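Why do we keep some foods in a box and some in a jar?
Kitchen Explorers, page 4

Open a kitchen cupboard and you will find many kinds of containers. Each one has a small job to do. In this page we learn what the job is.

Food has a few enemies. The first is air. Air carries tiny drops of water that we cannot see, and dry food drinks them up. A cracker left on a plate all night becomes soft and sad. The second enemy is light, which can change the taste and the colour of food. The third is a hungry insect!

A glass jar with a good lid keeps air and insects out, and you can see how much is left. A dark canister keeps light out too, so many families use one for tea or coffee. A chip bag is closed tightly at the factory. When you open it, the air comes in, and the chips begin to lose their crunch.

And what about wood? Wood is a friendly material for boxes, lids and boards. It is strong but not so heavy, and it does not break like glass when it falls on the floor.
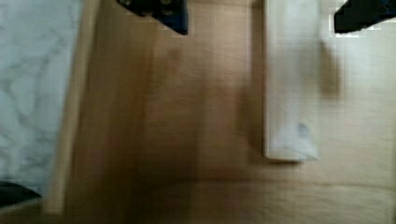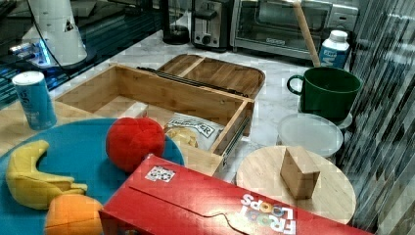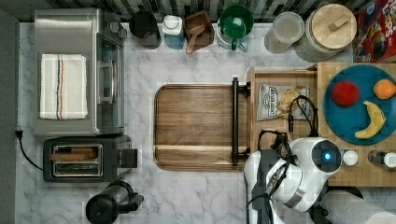
Wood in the kitchen. First picture: a wooden surface with a long white block. Second picture: an open bamboo box with a bag of chips inside. Third picture: jars and canisters at the back of the counter, and a large cutting board.

Bamboo looks like wood, but the plant is really a giant grass. Some kinds grow so fast that you could measure the difference between breakfast and supper.

Try it at home

You need two crackers, a jar with a lid and a small plate. Put one cracker in the jar and close it well. Leave the other one on the plate. Next morning, break both and listen. Which one makes the louder crack? If your kitchen is very dry, wait one more day and try again.

New words
Canister: a container with a lid, often round, for dry food.
Airtight: closed so well that air cannot pass.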